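We use cookies to keep this site running. OK | Settings

Mustau Community Kitchen – Progress Report for July
Prepared by Hedvig Hovland

What a month! The cooking classes you fund drew 64 people, and we handed out 300 recipe booklets. Azra Dimitrov's bread evening filled up so fast that we added a second one – also full.

Ketchup on a plate, three times: 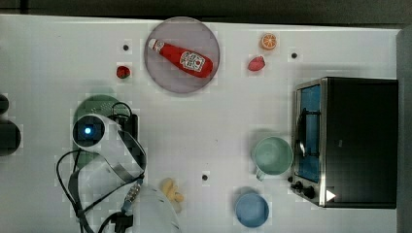
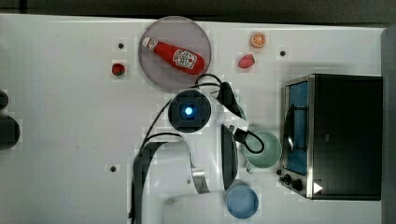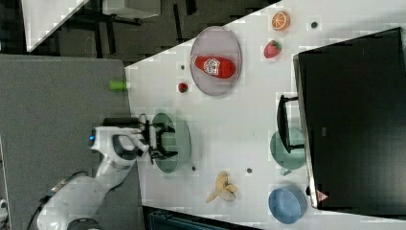 Next steps

We have $944 left for August. Emil Danzer wants to spend it on soup pots, and I'm all for it!

2 comments | Share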